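Two grippers, one table, and too much coffee

September 11, 2019

So the second Platel finally showed up and I have been no use to anyone since. I skipped lunch to get the fingers on it, which should tell you where my head is at. If you read my last post you'll remember I was going back and forth between the Platel hand-held and the older Bosman one that Cor Desmet let me hang on to over the summer (thank you Cor, I promise it's coming home soon). With only one Platel I could never try anything two-handed, so that whole part of the comparison was just me guessing. Now I have 2 and I can stop guessing!

First impressions, in the order I scribbled them down.

The squeeze is lighter than the Bosman. A lot lighter. With the Bosman my palm starts to complain after twenty minutes and by the end of an hour I'm swapping hands and pretending I'm not. The Platel I can run all morning. The price you pay is that it doesn't bite as hard, and if you try to lift something heavy and slick, like a full shampoo bottle, it slides right out unless you come at it dead square.

The finger tips are softer too. I like them on bags and cloth and anything with a bit of crinkle in it. On hard edges they fold over a little, and then the thing you're holding tilts, and then you tilt your wrist to fix it, and then you look at the recording later and wonder why you were dancing. Nuala Mulcahy tried it for a bit and said it was like picking things up in oven mitts. I think that's harsh but I wrote it down anyway.

Then the camera. I went through 29 takes before I was happy with where it sat. Tip it too far forward and you get lovely fingers and no table. Tip it too far back and you get a lot of ceiling, and our ceiling has those bright strips that make the exposure jump all over the place. I ended up one notch back from the middle on both units and marked the spot with a paint pen so I don't have to go through that again. The windows are still a pain when the sun is out, blinds or no blinds.

The controller is the part I was dreading and it was fine. It's the little Bekau box, same as before, and it picked up the second unit the first time I plugged it in. I did have to rename everything, since it calls both of them "hand" and the files land on top of each other. Ask me how I know -- I lost a whole afternoon of takes in July. The new folder has 755 clips in it from the single-hand tests and I have copied it to two different drives, thank you very much.

Two-handed is a different animal, by the way. My left hand is hopeless. I reach with the right, the left sort of wanders over to see what's going on, and they bump. Crinkly bags are the best practice so far: they're light, they don't roll away, and if you grab badly you just get less bag and try again. I want to do passing from one hand to the other next, then folding, then maybe lids if I'm feeling brave.

I'm taking both units to the Kunanbridge meetup in October, so if you're coming, bring something awkward to pick up and we'll have a go at it. Cables still need sorting before then. If anybody has a tidy way of running two of them off one person without getting lassoed, please leave it in the comments.

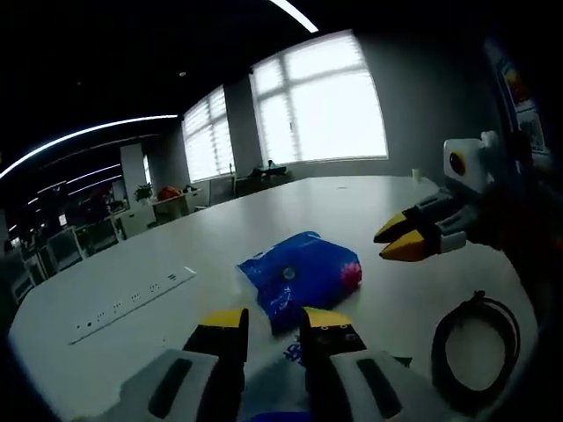
Both grippers at the big white table, with the blue flowery bag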